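Atelier partagé Gratovholm
Contrôle avant mise en route, poste bras robotisé
Fiche remplie en novembre 2021, avec mes commentaires
Résultat global : bon pour service, 2 réserves

Je reprends la trame de l'ancienne fiche Elldale, celle qui tenait sur une demi-page et que tout le monde cochait sans lire (moi le premier !). J'ai ajouté mes remarques sous chaque point. C'est bavard, je sais, mais la prochaine fois que quelqu'un reprendra le poste après une longue pause, il aura au moins une idée de ce que j'ai regardé et de comment je m'y suis pris.

1. Fixations et plateau

1.1 Boulons de l'embase serrés : OK
Repassés à la clé dynamométrique, en croix. Un seul a bougé, d'un petit quart de tour. J'ai refait les traits de peinture sur les têtes, les anciens ne se voyaient presque plus.

1.2 Plateau stable, pas de jeu : OK
J'ai appuyé de tout mon poids sur les coins et rien ne danse. Les patins réglables avaient été remontés de travers au déménagement, c'est corrigé depuis.

1.3 Plateau propre et dégagé des outils : OK
Chiffon microfibre, et c'est tout ! Pas d'acétone sur le blanc, s'il vous plaît, on a déjà donné.

2. Électricité et arrêt d'urgence

2.1 Coup-de-poing accessible depuis la place de l'opérateur : OK
Je le touche sans me lever et sans me pencher au-dessus du plateau. Si vous déplacez le tabouret, refaites le geste avant de lancer quoi que ce soit.

2.2 Coup-de-poing testé en mouvement : OK
Testé 2 fois, une fois à vide et une fois avec un objet dans la pince. Le bras se fige tout de suite, la pince garde sa prise, et il faut bien réarmer à la main avant de repartir. C'est le comportement que je veux.

2.3 Alimentation Borbély, ventilateur et bornier : RÉSERVE
Le ventilateur siffle au démarrage puis se calme. J'ai soufflé la poussière, ça va un peu mieux, mais je ne lui donne pas deux hivers. J'en commande un neuf et je le laisse dans le tiroir du bas en attendant. Borniers resserrés, capot remis avec toutes ses vis (il en manquait, je ne veux pas savoir où elles sont passées).

2.4 Mise à la terre : OK
Continuité vérifiée au multimètre entre l'embase et la prise.

3. Câbles

3.1 Câble de pince, gaine et boucle de mou : OK
C'est toujours celui que je regarde en premier. Il faut assez de mou pour que le poignet tourne à fond, et pas trop, sinon la boucle va s'accrocher dans ce qui traîne. J'ai fait tourner le poignet à la main, bras hors tension, d'une butée à l'autre, en gardant un doigt sur la gaine. Aucun point dur, aucune trace de frottement.

3.2 Connecteurs verrouillés : OK
Tirés doucement un par un. On sent le clic ou on recommence.

3.3 Câbles au sol : RÉSERVE
Le passage entre l'armoire et le poste n'a toujours pas son passe-câble. J'ai mis du gros scotch de scène, ça tient, mais je refuse de cocher OK pour du scotch. À régler avant la prochaine soirée ouverte.

4. Essais de la pince

4.1 Ouverture et fermeture complètes à vide : OK
Course régulière, aucun à-coup. Les doigts se referment bien parallèles.

4.2 Descente au-dessus d'un objet : OK
J'ai gardé la tasse bleu clair à facettes pour cet essai. Avec son anse anguleuse et ses pans plats, elle ne pardonne pas un mauvais centrage, et c'est justement ce qui m'intéresse. On descend en vitesse réduite, doigts vers le bas, une main près du coup-de-poing, et on s'arrête dès que ça touche là où ça ne devrait pas. 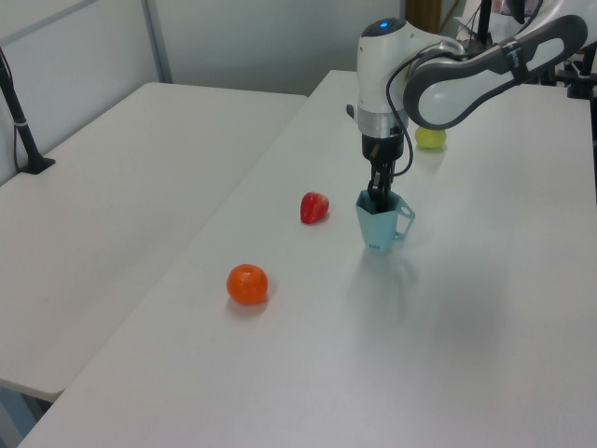 Pour la vitesse, je reste à 40 mm/s tant que la fiche n'est pas entièrement remplie. Oui, c'est lent, oui, on a envie de pousser le curseur, et non, on ne le pousse pas ! À cette allure j'ai largement le temps de réagir si la hauteur du plateau a été mal saisie, ce qui nous est arrivé après le changement des patins.

4.3 Objets d'essai : OK
La fraise et le fruit orange restent avec la tasse, elles font partie du jeu. J'aime bien avoir des formes qui n'ont rien à voir entre elles, une pince peut très bien s'en sortir avec l'une et tout rater avec l'autre. Merci de les remettre dans leur bac à la fin, pas dans la corbeille du coin cuisine.

4.4 Effort de serrage : OK
Réglage au plus bas pour commencer, puis on monte par petits crans. J'ai noté la valeur retenue dans le carnet du poste, à la page de la pince.

5. Zone et logiciel

5.1 Rayon de sécurité : OK
La limite logicielle est à 900 mm de l'axe de l'embase. J'ai envoyé le bras vers la limite dans plusieurs directions et il s'arrête avant, avec le message attendu à l'écran.

5.2 Contrôleur Brellau, version et sauvegarde : OK
Je n'ai pas fait la mise à jour proposée. Tout marche, je n'y touche pas le jour d'un contrôle. Sauvegarde copiée sur la clé rouge et sur le disque de l'atelier.

5.3 Position de repos : OK
Le bras y revient depuis n'importe où sans passer au-dessus de l'opérateur. J'ai vérifié en partant des coins du plateau, c'est là que la trajectoire faisait un drôle de détour avant.

5.4 Cheveux, manches, cordons de badge : OK
Le mien pendait. Je l'ai enlevé et je me suis fait la leçon tout seul.

À faire avant le prochain contrôle
Remplacer le ventilateur de l'alimentation (point 2.3).
Poser un vrai passe-cable au sol (point 3.3), le modèle plat, l'autre fait trébucher.
Réimprimer l'étiquette du coup-de-poing, elle se décolle d'un côté.

Le poste est ouvert aux personnes déjà formées, vitesse réduite jusqu'à la levée des réserves. Le carnet est accroché à l'armoire, et le stylo aussi, normalement.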